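19 January 2019

Quick one before bed. Not quick, I know myself.

Snow didn't come. All week the forecast said snow and then it was just gray and that wet kind of cold that gets in under the coat. Wore the good boots for nothing. Salt all over them now from the sidewalk outside the bank, where they must have emptied the whole bag.

Choir first. Practice went long. We are doing the Fludari again, the long one with the slow middle, and the altos (us) come in flat every time after the rest. Every time. We know it, we can hear it coming, and in we go, flat. Tried it standing, tried it sitting, tried it humming. Humming was fine. Add words and down we sink. I think it's the vowel. "Stone" is an awful word to start on. You have to be there already before you open your mouth, and I'm still turning the page. Must copy out page 5 and tape it next to page 3 so there's no turn. Have been saying that since December.

Throat sore after. Honey and hot water, then tea, then more honey straight off the spoon because why not.

Then the money. Sat down with the folder at last. The car thing from Grademar came to 844 and I'd told myself it would be less, I don't know why, no reason at all to think so. Brakes and something underneath. They showed me the something. I nodded. Black rubber thing with a split in it. It could have come out of anybody's car but I suppose it was mine. Paid it. Felt sick for an hour, then felt fine, because it's been hanging over me since before Christmas and now it isn't.

So savings is at 3,797. Wrote it on the inside of the folder in pencil. Pencil so I can rub it out when it goes up. Or down. The plan was the trip to Hastura in spring and I still think I can do it if I go by bus and don't eat like a queen when I get there. The bus takes all day and most of an evening. I like a bus though. I get more reading done on a bus than anywhere else, and you can't get up and start cleaning something.

Looked at rooms. There's one over a bakery. Bread smell at four in the morning, either heaven or torture. The other one is up the hill with a shared kitchen and a view. I don't care so much for a shared kitchen. Somebody always has a system with the sponges. Bakery is winning. The photos were all of the bed from different sides and none of the bathroom, which worries me. Sent a message to ask. Asked it too politely and had to send a second one to ask the real question, is there a tub or not.

No answer yet.

Want to see the salt works and the old stairs down to the harbor. Read somewhere that the stairs are shut when it's windy. In spring it's always windy there, going by the guidebook, so maybe no stairs. Guidebook is from the library and someone has gone all through it in green ink, little ticks and crosses. Cross next to the museum. Two ticks next to a place that does soup. I trust green ink more than the book by now. Renewed it once already, must be back by the end of the month or I'll get the fine again.

Lunch was the end of the bean soup. Fourth day. Better than the first day but I am done with it, no more beans till February. Supper was toast with an egg and then toast without an egg. Bread from the machine, the rye one. It sank in the middle again. Too much water or the yeast is old, it's been in the fridge door since I can't remember when. Tastes all right. Looks like somebody sat on it.

Then mending, which I'd been putting off and putting off. The gray skirt, hem down at the back. I've been walking around with it down since the concert and only found out when I caught my heel on the stairs at work. So all that time. Oh well. Did it with the blind stitch the way the book says and it took three tries to thread the needle, my eyes at night are terrible now. Need a better lamp. Engelhardt has the bendy ones in the window, the white one with the clip, but I went past today and they'd closed early. Sign on the door, back at nine. Nine when? Tomorrow I'd guess.

Also turned the collar on the blue blouse. Half turned it. It's pinned. The pins are in my good cushion and I can't find the bad one. Button box is a mess, I spent ages in there looking for one flat button with four holes and came out with a key. What does the key open? Tried the desk, tried the trunk, tried the little cupboard in the hall. Nothing. Put it back in the button box where it'll be safe for the next ten years.

Read a bit. The river book. I'm at the part where they've lost the second boat and everybody is blaming each other and eating the candles. I'd have gone home by chapter two. Good writer though, you can feel the mosquitos. Had to stop because I was reading the same line over and over.

Worried about the neighbor's cat. Didn't see it on the wall this morning or this evening. It's always on the wall. Probably indoors like any cat with sense, in this weather. Left the porch light on anyway. I'm not even that fond of it, it digs up my bulbs and looks right at me while it's doing it.

Which reminds me, bulbs. There are green tips already by the step! In January. Much too early, they'll get burned off by the first real frost. Put some leaves over them and a bit of old netting. Last year I did the same and they came up crooked but they came up. The rosemary is fine, the rosemary is always fine. The thing in the big pot I'm not so sure of. Scratched the bark with my nail and it was brown, scratched lower and it was maybe green. Leaving it till spring to decide. It can have till April.

Phone calls: dentist, no. Heating people, yes, held for ages with that awful flute music, got a date, wrote it on the calender. Library, forgot. Must do library.

Been thinking about keeping this diary more properly. I look back over the fall and there are weeks with one line in them. "Rain. Tired." What use is that to me later? I can't remember a thing about those weeks and I was there for all of it. So more words this year. It doesn't have to be anything big. What I ate, what the weather did, what was on my mind on the way home. I read my old one from when I first moved here and the bits I liked best were the dull bits, what the bus cost, what I paid for a pair of shoes, the smell in the stairwell. The parts where I was being deep I skipped right over. Embarassing. All that about destiny. I was worried about the rent, I should have just said so.

So, dull bits. Milk has gone up. The bulb in the hall is buzzing. The woman in front of me at the post office had a parcel done up entirely in brown tape, no paper at all, just tape, and they took it. I've got a new pen, blue, skips a little on the downstroke. Slept badly last night, woke at four and lay there going over the alto line, which of course I sang perfectly in my head.
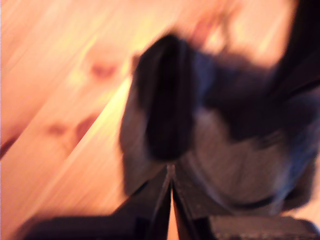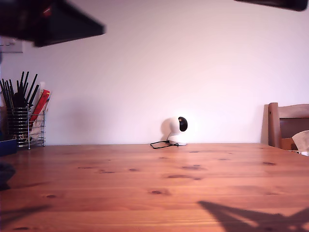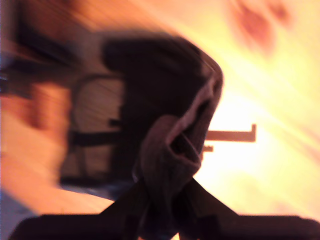
Pine and its knots in the first two, dark cloth in the last.

Tomorrow: library. Lamp. Tape page 5. Finish collar, get the pins out of the good cushion. Check wall for cat. Write back to the bakery room if they answer about the tub, and if they don't, look at the one up the hill again, sponges or no sponges. Take the boots out on the step and wipe the salt off before it eats the leather.

Porch light's still on. Leaving it. Eyes closing, pen skipping, bed.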